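Stock and Stores: Counter Stick Bins, Second Round of Changes

The changeover of the stick bins at the Koskela building is now past its halfway point. Readers who missed the December item will want the short version. The counting sticks that Juline sends out in its classroom sets used to arrive at the packing line in cardboard trays, and the trays went soft at the corners. We moved to open metal bins with sloping walls. The bins hold up. The way we fill and clear them needed more work, and most of this item deals with that.

Sorting by color

Under the old arrangement each color had its own tray, and the packer reached into a different one for each stick. With the metal bins we tried mixed filling, with red-brown and dark green sticks going in together and the packer picking by eye. Dewanti Wattimena ran the comparison over 60 sets. Mixed filling saved floor space but slowed the pick, and most of the delay came near the bottom of the bin, when only a handful of sticks remained and they had settled against a wall.

The two colors do not behave the same way in the bin. The red-brown sticks come from Floretti with a smooth coating and slide down the slope readily. The green ones are from an earlier delivery with a duller coating and tend to stop partway. This matters at the top of a fill, where green sticks can sit on the slope and give the impression of a fuller bin than you have. Push them down before you read the level.

Mixed filling stays in use for the small sets. The large sets go back to one color per bin.

Fill level

The bins are shallow and there is a temptation to heap them. A heaped bin sheds sticks over the rim when it is slid along the bench, and sticks that land on the floor have to be wiped and checked before they go back. The limit is 405 sticks per bin. Fill by weight, using the card taped to the scale, and level the top with the flat of the hand. Do not shake the bin to level it. Shaking turns sticks on end, and they wedge in the corners.

Sticks lying across one another are acceptable. Earlier guidance asked for them to be laid in one direction, and that line has been struck from the sheet. It added time at the filling end and made no measurable difference at the packing end — the sticks were out of line again after the first few picks.

Clearing the last sticks

The last sticks in a bin account for most of the miscounts. Ratih Rahman went through the return slips and found 13 sets sent out one stick short, all of them packed at a changeover from one bin to the next. The packer had started a set from the old bin, finished it from the new one, and lost the count between the two.

The procedure from now on is as follows. When a bin is down to its last few sticks, finish the set in hand and stop. Move whatever is left to the refill tub. Start the next set from the new bin. Leftover sticks are not to be tipped straight on top of a fresh fill, as that puts the bin over its weight and the card no longer applies.

Long sticks lying tight along a wall are easiest to lift from one end. Press the near end down into the angle where the wall meets the floor, and the far end will rise enough to get hold of. 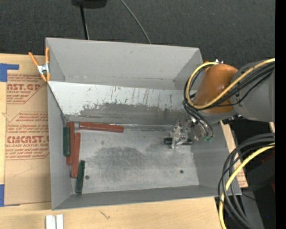 Can a stick with a chipped end still go into a set?

Small chips at the end are fine provided the coating is intact along the length and the stick still measures correctly against the gauge. Anything with a split goes in the scrap box, and the count is made up from the refill tub.

Cleaning

Bins are to be brushed out dry at each changeover and wiped with a damp cloth at the end of the week. No scouring pads. Scratches in the metal are of no concern in themselves, but the pads leave grit, and grit marks the coating on the next fill. Gray smudging on the slopes is acceptable if a clean white cloth comes away clean. If the cloth picks up color, the bin goes back for a second wipe before it is refilled.

Stand wiped bins upside down on the rack until they are dry. A damp bin makes the sticks cling together, and the green ones are worse for this than the red-brown.

Labels and reorders

Bin labels now go on the outside of the short wall, below the rim. The old position on the rim itself wore off. New labels are in the drawer under the scale, in the Zerkemton envelope. There are 173 of them, enough for this year's bins with spares — please take only what you need and write the bin number in marker before sticking the label down.

The next Floretti order will include green sticks in the smoother coating. Until the old green stock has been used up, keep the two deliveries apart and do not combine them in one bin. Return slips for short or over-full sets go to Ratih, and questions on the filling card go to Dewanti.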